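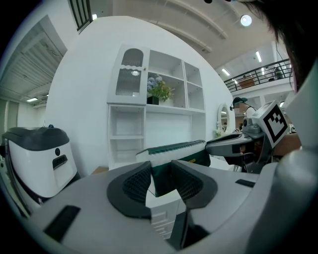 ¿Con cuánta antelación tengo que mandar el manuscrito si quiero presentar la novela en junio?

Con 18 semanas, contadas desde que subes el archivo definitivo a Derkusden hasta que los ejemplares llegan a la librería.

4. Preparar el manuscrito de tu novela histórica

Yo esta parte la hice fatal con mi primer libro (una de balleneros, 300 páginas y ni un solo salto de capítulo bien puesto), así que te la cuento con calma.

4.1. Abre Derkusden y elige «Obra nueva». Te pedirá título, subtítulo y serie. Si tu novela es la primera de una saga, rellena la serie ya, aunque el segundo tomo solo exista en tu cabeza.

4.2. Sube el texto en un único archivo. Yo trabajo cada capítulo por separado y los junto al final, ¡pero el programa solo admite uno!

4.3. Marca los títulos de capítulo con el estilo «Capítulo». Nada de ponerlos en negrita y ya está.

Nota: las fechas y lugares que encabezan capítulo («A bordo, al amanecer») llevan el estilo «Datación». Si las dejas como texto normal se cuelan en el primer párrafo y queda feísimo.

4.4. Coloca el glosario náutico al final, después de la nota de autor. El mío tiene 193 entradas y Vibeke Arnardóttir, mi editora en Baldursdóttir, todavía me pide que le quite la mitad.

4.5. Escribe la biografía de solapa. Tienes 600 caracteres con espacios. Pon de dónde eres, qué has publicado y, si navegas, dilo, que a los lectores del género les encanta.

Precaución: al pulsar «Cerrar versión» el texto queda bloqueado. Guarda antes una copia en tu ordenador.

4.6. Pide la prueba impresa a Fakport y léela en papel, con lápiz. Yo encontré un bergantín que en la página siguiente era una goleta.

Para los mapas y las guardas, pasa al apartado 5.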